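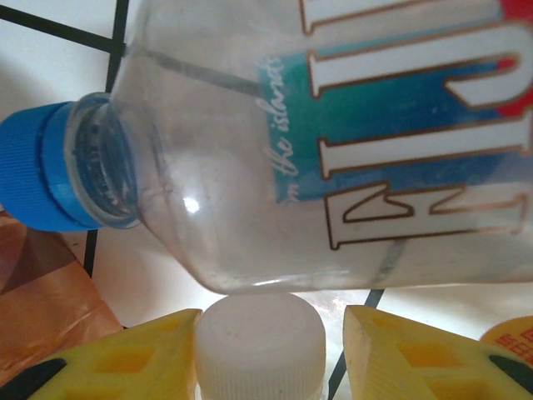

Perrine Delorme replied that she'd hold off on a second arm until the fingers question was settled, and I've been chewing on that all morning, because she may well be right (she usually is, bless her). Still, I'd love more opinions before I send our budget in for November!

What I have so far: the Briltus quote covers the arm and one gripper, and spare finger sets are 143 dollars each. I was going to ask for three sets. We're sorting bottles, caps and wrappers, so nothing heavy, but it's all slippery stuff and every shape under the sun.

sullelar_fan
Three sets sounds like plenty to me. I'd put the money into a second wrist camera instead. Clear plastic on a shiny floor is a miserable thing for any camera, and I'd want a spare on the shelf.

tilly_k
Oh, I have to disagree there, friend! We skimped on fingers our first year and spent weeks waiting on the mail. Get four. And do ask Lencho for a price too, they were very kind to us over the phone.

sullelar_fan
Fair enough, though I still say camera :) Does the quote include shipping?

Perrine Delorme
It doesn't, I asked them. Add 400 for that, and please budget for the Suvix service plan as well, at least for the first 2 years. I'd rather see one arm well looked after.

tilly_k
Agreed on the service plan. Let us know what Lencho says!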